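소규모 SaaS 매각 시 선수금(이연수익)을 부채로 보는지 문의

ledger_k
연간 선결제 비중이 높은 B2B 소프트웨어 회사의 지분 매각을 준비 중입니다. 고객사는 45곳, 대부분 11월에 1년 치를 한꺼번에 결제합니다. 매수 측 Garnbridge에서 보낸 LOI에 이연수익 전액을 순차입금에 포함한다는 문구가 있습니다. 현금 없는·부채 없는 조건이라 그대로 가면 주주 수령액이 꽤 줄어듭니다. 통상적인 요구인가요?

반월가치
전액은 과합니다. 이연수익은 현금 상환 의무가 없고 용역 제공 의무만 남습니다. 운전자본 항목으로 두고 목표 운전자본을 12개월 평균으로 잡는 쪽이 일반적입니다.

tm_irn
윗분 의견에 일부 반대합니다. 결제가 11월에 몰려 있으면 클로징 시점에 따라 현금 잔액이 크게 달라집니다. 매도인은 그 현금을 가져가고 매수인은 남은 기간의 서버비와 지원 인건비를 부담합니다. 매수인이 이행원가만큼 부채로 잡자는 것은 근거가 있습니다. Irnside 건에서도 이행원가 기준으로 합의했고, 적용률은 이연수익 잔액의 19%였습니다.

반월가치
이행원가 기준이면 동의합니다. 다만 19%에 영업비가 섞여 있지 않은지 확인해야 합니다. 이미 체결된 계약의 신규 획득 비용은 빼는 것이 맞습니다.

tm_irn
영업비는 제외한 수치입니다. 호스팅, 고객지원, 유지보수 개발 인력만 넣었습니다. 유지보수 개발분은 끝까지 다퉜습니다.

ledger_k
답변 감사합니다. 계약당 월 단가는 2,000달러이고 중도해지 환불 조항이 3곳에 있습니다. 이 부분은 따로 봐야 할까요?

getville_cfo
환불 조항이 있는 계약은 분리하십시오. 해지 통보가 접수된 건은 미경과분을 부채로 보는 데 이견이 거의 없습니다. 통보 전이면 특별손해배상 조항으로 처리해도 됩니다. 그리고 LOI 단계에서 정의를 고쳐 두어야 합니다. 독점 협상 기간에 들어가면 협상력이 떨어집니다.

반월가치
LOI에서 산식까지 확정하는 것은 반대합니다. 실사 전이라 이행원가 자료가 없습니다. "순차입금의 정의는 추후 합의" 정도로 열어 두는 편이 낫습니다.

getville_cfo
열어 두면 매수 측 초안이 기준점이 됩니다. 최소한 "전액"이라는 단어는 삭제해야 합니다.

ledger_k
"전액" 삭제, 이행원가 기준 명시, 비율은 실사 후 확정으로 회신하겠습니다. Kazemi 양식의 월별 이연수익 명세도 첨부할 예정입니다.

tm_irn
명세에 계약별 개시일과 종료일 열을 넣으십시오. 없으면 다시 요청이 옵니다.

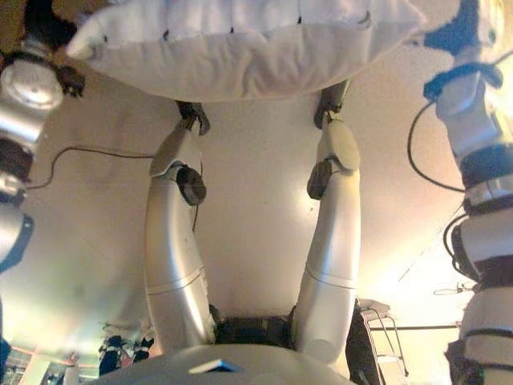
로봇 팔과 흰색 베개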